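How to move your office's shared files to one server over a long weekend

I've now done this twice, once for a county permits office and once at Keogh, where five departments each kept their own file share and no two of them named a folder the same way. It's a great project! People start finding each other's work, and the phone calls asking "can you send me the latest version" drop off fast. These are the steps I'd follow again.

## 1. List what you have

Start a spreadsheet with one row per shared folder. Write down the department, who can open it, how big it is, and the date something in it last changed. At Keogh we ended up with 464 rows, and I had expected maybe 50. Don't clean anything up yet. You'll be tempted, and you'll delete something payroll needs in October.

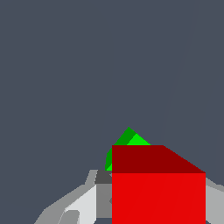 Once the list is done, sit down with each department and mark every row keep, archive or drop. Virgilio Lumbao ran these meetings for us and kept them to 20 minutes apiece, with the spreadsheet up on the wall so everyone could see the same row. Color helps a lot when the list gets long. Pick one loud color for folders that hold personal records, a plain bright red like the front of that cube, and use it for nothing else. Those rows get their own permissions in step 3, and you want to spot them while scrolling.

## 2. Agree on names

Keep it short: department, subject, year. No spaces, no "final," no "new." Send the rule out on one page and ask for objections by a set day. We had a lively argument over whether "Licensing" and "Permits" were the same subject (they aren't, as Finbarr Dolan explained to all of us at some length), and I'm so glad we had it before the move.

## 3. Build the new folders empty

Create the full tree on the new server with nothing in it, then set permissions by group. Never by person! When somebody changes jobs you move them from one group to another and you're done. Log in as a test user from each group and try to open a folder you shouldn't be able to.

## 4. Copy, then compare

Copy one small department first. We chose the Calberg branch office. Use a copy tool that keeps the original dates and writes a log, and check three things:

- file count on both sides
- total size on both sides
- a handful of files opened by someone who uses them every day

If the counts differ, look in the log for path names that were too long. That was nearly all of our trouble.

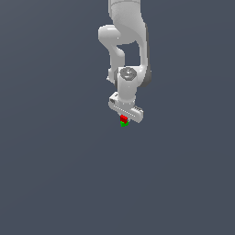

## 5. Switch everybody over

Set the old shares to read-only on the last evening and run the copy once more to pick up late changes. Then point the mapped drives at the new server. Leave the old shares readable for a month, and put a text file in each one saying where things went.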